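Home Docs Data Downloads Contact

Collgate Bins: data card

4 May 2025, by Saturnino Valcárcel

Collgate Bins is a small collection of pictures of metal bins and the surfaces inside them. I prepared it for people who study wear on sheet metal. It has 3,000 pictures in 3 folders: Pornano, Cluviven and Han. The folder names are the names of the storerooms.

Each picture comes with a short text file. Please read the note on marks before you use the labels, as "scuff" and "scratch" were mixed in the November version.
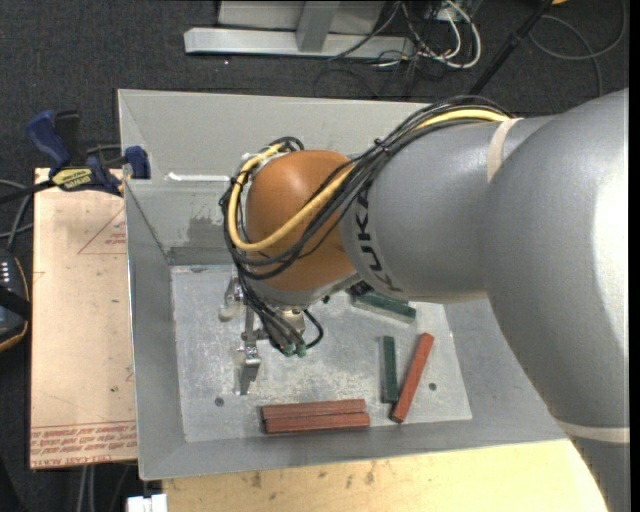 Grey metal bin with sloping sides; scuffs and scratches on the floor.

Labels are given for the floor, the walls and the rim. Whitish marks have the label "mottled", and we do not say what made them. Darker areas on a wall are "patch". A bright strip on a wall is "light" and should not be counted as damage.

Known problems: 18 text files in Han have no rim label. I checked 100 pictures again by hand and corrected the colour names there, but the others still wait.

Corrections are welcome, in English or Spanish.

This site uses cookies to remember your settings. Accept / Decline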